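Search this book
Go

Chapter 7
Sorting Small Things

Most advice on tidying begins with categories. Toys go with toys, brushes with brushes, and the house is supposed to stay in order from then on. I have my doubts. Paraschiva Enache kept a record of 29 households that had sorted their odds and ends into labeled boxes, and by October most of the labels meant very little. The boxes were full, certainly. What they were full of was another matter. 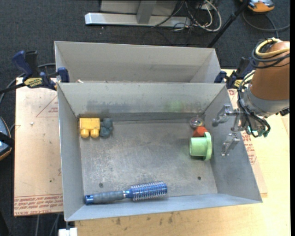

A hairbrush and a toy block have no business together by any label I know, yet they share a bin in plenty of homes – and people still find the hairbrush. Enache takes this as proof that mixed bins work. I would want to see a fuller bin first. With a bare patch of floor showing, anyone can find anything.

The Mondar method, covered in the next section, promises a place for all 1000 objects in a family home. Before accepting that figure, try one drawer of your own. Empty it, sort it by whatever rule you like, and write the rule down. Then ask someone else to put the things back.

Shares 83
Comments 7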